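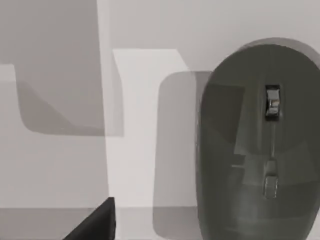

Handing Over: what to leave behind when you leave a job
Tiina Eskola - speaker notes, long version
Slot is 36 minutes including questions. If we start late, drop the Kesari story and go straight to the spreadsheet.

SLIDE 1 - Title
Wait for the door. There is always a door.
Say hello, say who I am, say that I have left 3 jobs and been missed at one of them, mostly on account of a password.
Ask for hands: who has inherited a job from someone who had already gone? Who got a document? Who got a document that was any use? Let them look round at each other.

SLIDE 2 - The folder called "Handover"
My first week at Brornora. The folder had 14 files in it. One was a parking map for a building we'd moved out of. One was called "READ THIS FIRST" and was blank.
Read out the one about the Hamann account in full, slowly: "Hamann - ring Peter, he knows." Pause. Peter had retired.
I did find Peter in the end. He was very nice about it and didn't know.
Point to make: the person who wrote that line was good at her job. She knew the Hamann account so well that she couldn't see any of it. Ask any driver to explain a clutch.

SLIDE 3 - Why we write them badly
We write them on the last afternoon, with cake.
We write what we did, when the next person wants to know what to do. A list of duties is a job advert. They've read the job advert, it's how they got there.
We're also a bit vain. Some part of us would like the place to wobble slightly once we've gone. I had this at Cliria and I am not proud of it. (I rang in January to see how they were getting on. They were getting on fine. I was off the phone in 2 minutes.)

SLIDE 4 - Start with the diary
Go through last year's calendar month by month and write down everything that came round more than once. Invoices, renewals, the annual row about the heating.
Next to each one: when does it start to hurt if it hasn't been done? People put the deadline. Put the day you'd begin to sweat.
Show the Brornora page with names blacked out. Don't read it aloud, they can read. Drink some water.

SLIDE 5 - Things on the desk

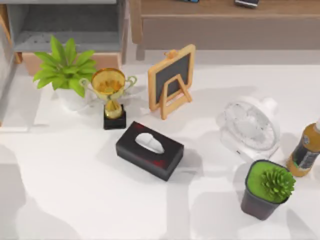 Slide 5: pot plant, gold trophy, and the rest of the table.

Objects get inherited too and they come with duties nobody writes down. Does the plant get watered by you, or by a man from a firm? Is there a contract? Who won the cup, and do they want it back?
Same goes for keys. Every office in the country has a drawer of keys, and every one of those keys opens something in a place the office used to be. If you can't say what a key opens, tie a label to it saying so. "Don't know" is a perfectly good label and saves the next person a morning.

SLIDE 6 - Kesari (skip if short of time)
Kesari supplied our envelopes. Every spring they sent the wrong size, and every spring my predecessor rang a woman in dispatch, who swapped them by lunchtime. No record of it anywhere. I sent a formal complaint. It took six weeks and a meeting, and I've still got the envelopes at home if anyone wants some.
So: write down the favours. Who helps, what they like to be asked, whether they mind being rung before nine. Keep it kind, and assume they'll read it, as they will.

SLIDE 7 - The spreadsheet
Everyone has one. It has a tab called "old" and a tab called "old2" and the real figures are in "old2".
Don't tidy it on your way out. I mean this. A tidied spreadsheet is one that nobody has ever used, and you won't be there when it breaks. Add a tab at the front saying which bits are live and which cell must never be touched.

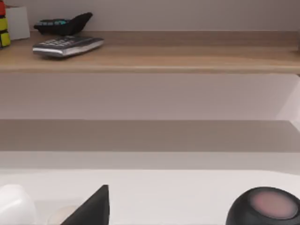 Then get someone to use it while you sit on your hands. Half an hour, no helping. When they ask you something, don't answer it, write the answer in the document. They'll hate it, and so will you. It was the most useful half hour of my notice at Cliria, and the colleague in question has very nearly forgiven me.

SLIDE 8 - What to leave out
Your views on the management. Your views on the previous management.
The history, unless it explains something odd that they'll otherwise put right by mistake.
Your mobile number. (Discuss. Somebody at the back will say they always leave theirs. Ask how often it rings, then let the room deal with it.)

SLIDE 9 - One page, tonight
Ask them to write one page when they get home, whether or not they're leaving. Pick the job that only they know how to do and write it out for a tired stranger.
Paper copies of the calendar sheet are by the door. Take questions from the left side first, I missed them last time.
Get the clicker back.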